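Minutes – two-arm bench fault review
24 February 2026

Present: Shivam Tiwari (chair and notes), Pikia bench crew, Stevska controls group. Overgaard joined by phone for the first two items.

1. Left gripper opening by itself
The bench crew went through the fault again. During the pen-to-cup task the left gripper let go without a command, 8 times in 95 runs. Two of those drops were from full height and one pen rolled under the guard rail. The right gripper has not done it once. Great catch by the crew, who kept the logs for every single run – that made this discussion so much shorter than last time!

Stevska read the logs before the meeting. The controller loses the left gripper for 29 milliseconds, and when the link comes back the gripper goes to its startup position, fully open. Everyone was very happy to finally have a pattern to chase.

Overgaard asked if a bad cable could do this. Possible. The cable was last changed in November. Stevska will swap it first, then look at the startup setting.

Agreed: after a lost link the gripper must hold where it is and the arm must stop. No more opening on restart.

2. Reaching in
One operator reached in to pick up a dropped pen while the right arm was still live. No injury, but the arm moved before the hand was out. Long discussion. Shivam would like a stop button on both sides of the table and got loud agreement – the current one is a real stretch from the left.

Agreed: both arms stopped and the stop confirmed out loud before any hand goes over the table. Starts today.

Action: Pikia to fit the second button.

3. Juvov demo
Juvov still wants to see the task with both arms. The crew is keen and so is the chair, but not with this fault open. Shivam to write to them and offer a right-arm run for now.

4. Test plan
Pens and markers stay as the test objects, same cup. Full set of runs to be repeated after the cable swap, then again after the settings change, so we know which one fixed it.

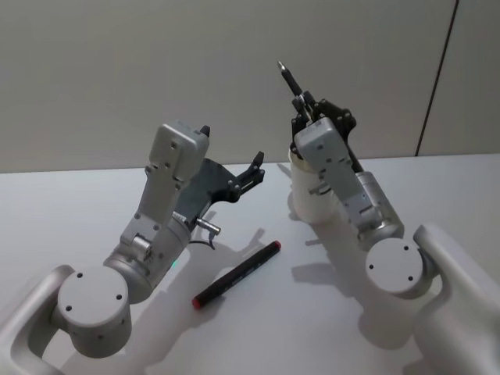 Logs from both sets go in the shared folder the same day, with drops marked by arm. Stevska will bring a summary to the next meeting.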